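Sábado, cinco da tarde, e a equipa já estava toda de rabo no chão

Voltei! Prometi que ia contar como anda o projeto do clube e depois desapareci, eu sei. A culpa é da entrega intermédia, que nos comeu as semanas todas de setembro (e as noites, e uma quantidade vergonhosa de bolachas).

Para quem chegou agora: sou do clube de robótica da faculdade e este ano inscrevemo-nos na Taça Skokis, categoria de tarefas domésticas. A nossa equipa chama-se Tarwood, nome escolhido às duas da manhã e que já ninguém teve coragem de mudar. A prova que nos calhou é a do lixo. Parece fácil, não parece? Também eu achava. Depois pus-me a tentar explicar a uma máquina o que é um saco amarrotado e mudei logo de ideias.

O plano é recolher demonstrações com as garras de mão, duas de cada vez, e treinar o modelo com isso. A meta que pusemos no quadro são 2,000 demonstrações até à final. Vamos em 901. Faltam muitas, mas no início do mês íamos em 136 e eu andava a dormir mal, por isso deixem-me festejar um bocadinho. 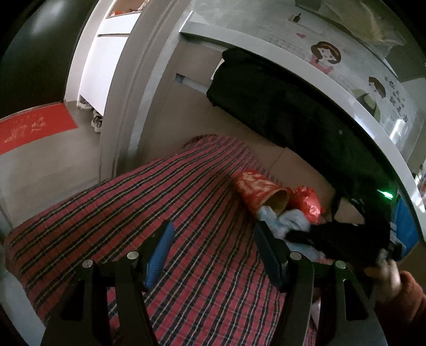
O que mais me surpreendeu foi como a nossa cabeça tem de abrandar. Com as mãos fazemos tudo sem pensar, mas com dois dedos articulados em cada mão temos de decidir onde agarrar, com que ângulo e qual das garras larga primeiro. Nas minhas primeiras tentativas mexia as duas ao mesmo tempo, toda contente, e o resultado era um disparate. O regulamento também não ajuda: cada equipa tem 5 tentativas e pronto, acabou.

Outra coisa é o plástico. Odeio plástico! Brilha, dobra-se, cola-se a si próprio e nunca fica duas vezes igual. Tivemos uma discussão enorme no clube sobre deitar fora as demonstrações atrapalhadas ou guardá-las. Eu sou da equipa do guardar – se o robô só vir gente a acertar à primeira, como é que aprende a corrigir? Perdi a votação, mas fiz uma pasta à parte com as feias e vou treinar uma versão só para teimar.

A parte de que gosto mesmo é a posição de partida. Cesto no meio, uma almofada de cada lado, respirar fundo e começar. Já sonho com isto.

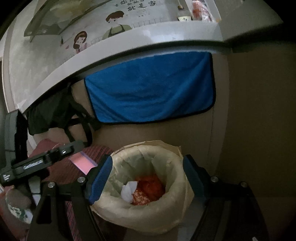
O cesto entre as duas almofadas azuis da garra, com o saco claro dobrado por cima da borda.

Do lado do software, passámos a usar o Nautiyal, o programinha que a turma do ano passado deixou para alinhar os vídeos das duas garras. Tem uns botões que não fazem nada e fecha-se sozinho quando lhe apetece, mas poupa-nos horas. Se alguém que lê isto participou na Urkcombe e tiver dicas para sincronizar tudo sem chorar, a caixa de comentários é toda vossa.

No próximo sábado há mais. Levo eu as bolachas, e desta vez são das boas – as de manteiga, que as de água e sal sobraram todas.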